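Startseite > Unterwegs > Tag der offenen Tür bei Stosier in Rendau

Tag der offenen Tür bei Stosier, Rendau

Schnell runtergeschrieben, weil sonst wieder nichts draus wird. August, Hitze, Bus ab Bahnhof knallvoll. Linie 41 bis Gewerbepark, dann noch ein Stück an der Straße lang, kein Gehweg. Wer mit Kinderwagen kommt: lieber die andere Seite nehmen.

Stosier kennen hier die meisten vom Vorbeifahren, grosses Tor, Hof voller Waschmaschinen unter Plane. Gebrauchte Haushaltsgeräte, aufgearbeitet, Verkauf mit Garantie. Seit dem Frühjahr auch Küchen, also Schränke, Spülen, das ganze Zeug aus Wohnungsauflösungen. Einlass ab zehn, ich war um zwanzig nach da und der Parkplatz schon dicht.

Erst die Halle. Laut. Vorne wird angenommen, Geräte auf Rollwagen, Zettel dran, Fehler laut Vorbesitzer draufgeschrieben (»macht Wasser«, »geht aus«, einmal nur »komisch«). Dann Prüfplatz, Strom, Dichtungen, Türanschläge. Die Kühlschränke haben eine eigene Ecke hinten links, da ist es ruhiger, und da hat Arsen Polishchuk geführt. Macht das seit Jahren, redet leise, man musste ziemlich nah ran. Hat uns gezeigt, wie man eine Türdichtung mit dem Föhn wieder in Form kriegt. Und den Trick mit dem Papierstreifen: in die Tür klemmen, ziehen, rutscht er durch — Dichtung hin. Hab ich abends zuhause gleich gemacht. Rutscht durch. Na toll.

Mehr als 200 Kühlgeräte gehen da im Jahr raus, sagt er. Was nicht mehr zu retten ist, wird zerlegt, die Glasböden kommen ins Regal. Glasböden! Wer mal einen nachkaufen wollte, weiß was die beim Hersteller kosten. Hier sechs Euro das Stück, Maße mitbringen, sonst wird man wieder heimgeschickt. Türfächer auch, Gemüseschubladen eher selten, die brechen wohl als erstes.

Dann kurze Pause, Bratwurst am Hof, Schlange viel zu lang. Kaffee gut. Neben mir zwei aus Pustness, extra hergefahren wegen einer Spülmaschine, die im Netz stand und dann schon weg war. Tipp von denen: vorher anrufen und reservieren lassen, das geht, steht nur nirgends.

Nachmittags die Küchen. Darauf hatte ich mich eigentlich am meisten gefreut. Man geht durch einen niedrigen Gang, dahinter sind mehrere Küchen aufgebaut, fertig angeschlossen, man darf alles auf und zu machen. Die größte heißt intern »die Swanepoel«, nach der Familie, von der sie stammt. Eiche, schwere Auszüge, Preis war noch nicht dran. Schön, aber für meine Wand zu breit, 244 Zentimeter hab ich und keinen mehr. Die kleineren sind schlichter und ehrlich gesagt vernünftiger, weiße Fronten, da sieht man jeden Kratzer, aber die Scharniere laufen sauber.

Gut fand ich, dass die Kühlschränke da nicht leer rumstehen. Bei mir im Möbelhaus sind immer diese Pappkartons drin. Hier Flaschen, richtiges Zeug, und man merkt sofort, was passt und was nicht. Eine Frau aus unserer Gruppe hat alles einmal rausgeholt und wieder eingeräumt, weil sie wissen wollte, ob eine große Flasche stehend reingeht. Bei dem einen ging es, bei dem daneben nur liegend. Sowas steht in keinem Datenblatt.

Ein paar Sachen, die ich mir beim Einräumen notiert hab, ungeordnet:

Flaschen liegend nur mit wirklich dichtem Deckel. Klar, vergisst man trotzdem.

Glasböden vor dem Kauf einmal ganz rausziehen. Wenn die hinten haken, ärgert man sich jedes Mal beim Putzen.

Den Thermostatregler muss man auch bei vollem Kühlschrank noch drehen können. Sitzt er an der Rückwand, kommt man schlecht ran sobald was davor steht. Polishchuk stellt mittlere Stufe ein und wartet einen Tag, erst dann wird gemessen.

Lüftungsschlitze frei lassen!! Kommt angeblich bei jeder zweiten Reklamation raus, dass da was davor lag.

Zitronensaft gehört bei mir ja in die Tür. Gab eine kleine Diskussion drüber, kein Ergebniss.

Was nicht so gut war: zu wenig Schilder, die Toilette am anderen Ende vom Hof, und im Küchenraum stand die Luft. Die Führung um drei fiel aus und man hat es erst erfahren, als man schon da stand. Kartenzahlung ging nur vorne an der Kasse, hinten am Ersatzteilregal bar. Ich hatte natürlich nichts dabei und bin nochmal komplett zurück.

Gekauft hab ich dann einen Glasboden und ein Türfach, das zuhause doch nicht passt. Wird umgetauscht, geht laut Kasse ohne Bon, wenn der Aufkleber noch dran ist. Ist er.

Lohnt sich das für euch? Wenn ihr gerade eine Küche sucht oder der Kühlschrank komische Geräusche macht, ja. Nur zum Gucken reichen zwei Stunden. Gegen Mittag war es am vollsten, ab vier fast leer und dann hat man auch mal jemanden zum Fragen. Die Küchen bleiben aufgebaut, man kann zu den normalen Zeiten rein, vorne klingeln.

Noch einer von den Kühlschränken — die grüne Flasche liegt quer, SINOMA-Wasser daneben auch liegend, oben auf dem Boden wäre noch reichlich Platz gewesen. 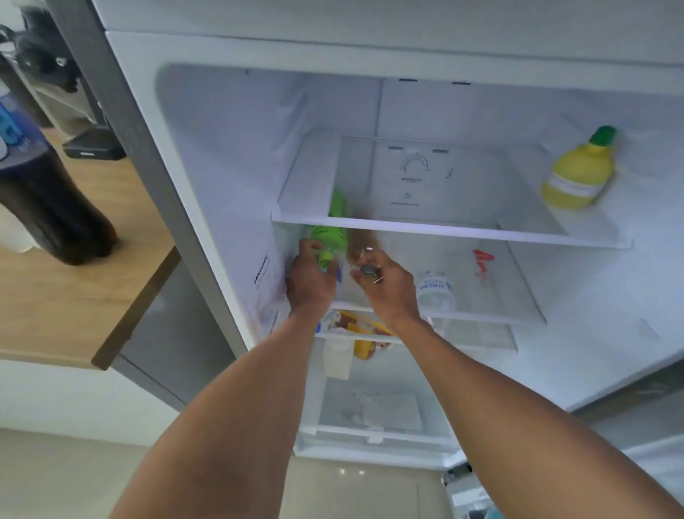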